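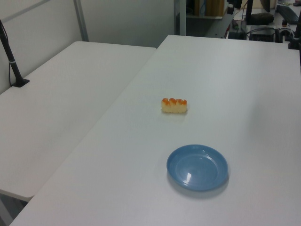 Put the Cake on a Plate

02/12/2022

I have a complaint and it is about plates. Specifically about people who own plates, good plates, plates within arm's reach, and eat cake straight off the table.

Started in August, when we moved our break into the big room at Brascombe, the one with the long white tables. Before that we had a kitchenette with a counter the width of a shoebox and you used a plate since there was no other place to set anything. Then suddenly - acres of table. And people lost their manners in a week. Slice of sponge, bare tabletop. Cheese pastry, bare tabletop. Someone's half a bagel, face down, cream cheese side. I wish I was making that up.

The argument I hear most is that the table is clean. Is it? Clean when? Wiped by who, with what? I have seen the rag. It lives behind the faucet and I would not wash a bike with it. A white table looks clean. It looks clean for days after it stops being clean. That is the whole trouble with white.

Second argument, dishes. A plate has to be washed and then you're standing at the sink when you could be doing something else. Fine. I hate the sink too. But a small plastic plate that held one slice of cake takes a rinse and a swipe. You have spent longer telling me why you won't do it. And the crumbs have to go somewhere - if they aren't on the plate they are on the table, then on the sleeve of whoever sits down next, then the floor. You didn't skip the cleaning, you handed it to me.

Third one, and this one gets me, is that plates are fussy. That a plate for one slice is some kind of dinner party behavior. I grew up in a house where you got a plate for a cracker. We were not fancy people. The plates were from Torvik, the discount place out by the highway, four to a pack, and they were the ugliest green you ever saw. They did the job for years. A plate isn't fancy. It's a small floor for your food.

So I bought some. Nothing breakable, nothing anyone would have to worry about. Ordered a stack of Nokent plastic ones and put them out where people could reach them. 36 plates. You would think that was enough for anybody. First week they got used, sort of. Second week they were holding paper clips. Third week I found one under a plant. The plant, I will say, looked terrific.

And still the cake on the table. Cake here, plate there, a few inches of nothing between them. How do you get that far? You had the slice in your hand. You had the plate in front of you. One more move and you were done, and you set it down beside it like the two had never met.

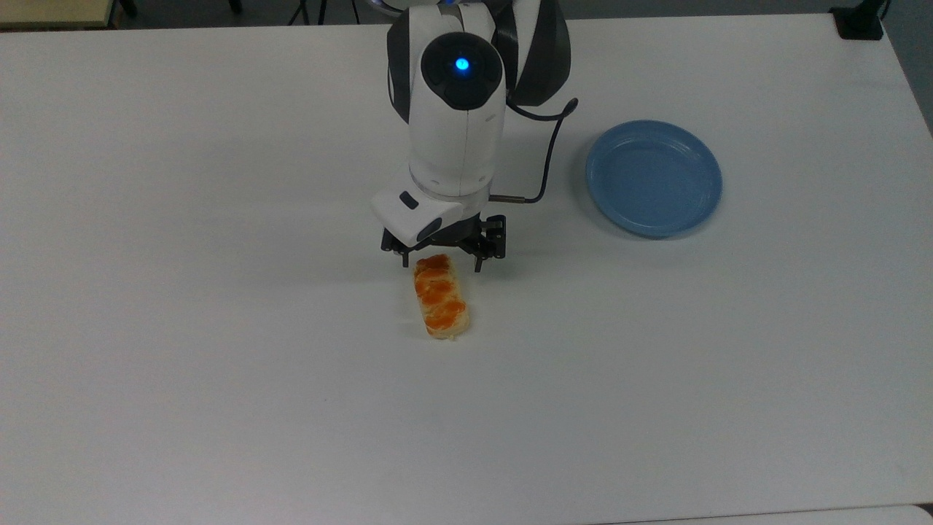

No plate under this one either.

I'll give the other side something. There are foods that don't need it. A banana comes with its own wrapper. Apple, fine. A hard candy, do what you like. A sandwich on the paper it came in, I can live with that, the paper is basicly a plate with ambition. But anything soft, anything iced or sticky or with a topping that slides - no. Butter gets into things. Sugar dries like glue and then you need hot water and a fingernail.

And it tastes better. I can't prove that. I tried it once with the same lemon loaf, two slices, one on the table and one on a plate, and the plate one was better and I'll argue with anyone who wants to. Maybe it's that you sit down for a plate. You slow up a little. Off the table you eat hunched over, picking, one eye on the door. That's how a raccoon eats.

A woman down the hall told me I should let it go, people are tired, it's cake, be glad there's cake. And I am glad. Laketti drops off a box on Fridays and it is the best part of the week by a mile. Somebody got up early and baked that. They made the sponge even and got the edges neat and carried it over in a box with a lid. It seems like the least you can do is put something under it.

I'm not asking for napkins folded in triangles. No forks even. Just the plate. They're on the low shelf by the sink now, next to the cups, and if there's paper clips in yours tip them out and give it a rinse frist.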